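The Night Ferry to Lunport

Ivone Teixeira had waited 20 years to hear the Lunport bells from the water, and now she was going to hear them! She stood at the rail with her hat jammed down over her ears and grinned at everyone who walked by.

"They ring them only once a year," she told the boy beside her. "27th June, at midnight. My grandmother Furtado used to pull the big one. Fulo, they called it, and it took all her weight to get it moving – she came right up off the floor!"

The boy looked impressed. He was eating a pear.

"Are you going for the bells too?"

"I'm going to my aunt's," he said. "In Eseck. But I could listen."

"You must!"

So they listened together, and for a long while there was only the engine and the slap of the sea. Ivone talked the whole time. She told him about the supper after the ringing, when 70 people squeezed into one hall and the soup came out in every color of bowl the town could find, and you always wanted the purple one.

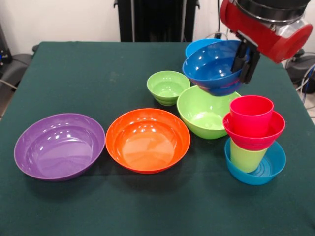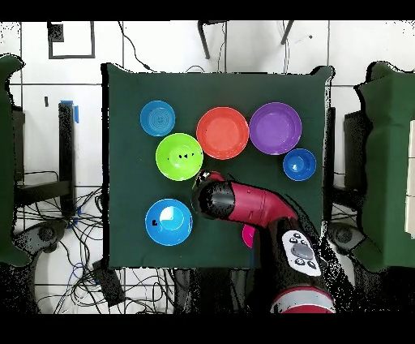 "Why purple?" asked the boy.

"Because my cousin wanted it!"

He laughed so hard he nearly lost the pear. Then he grabbed her sleeve. Across the black water came one low note, so deep she felt it in the rail before she was sure she had heard it, and after it all the little bells came tumbling in.

"That's Fulo," said Ivone. "Oh, that's her!"

She took off her hat and waved it at the dark.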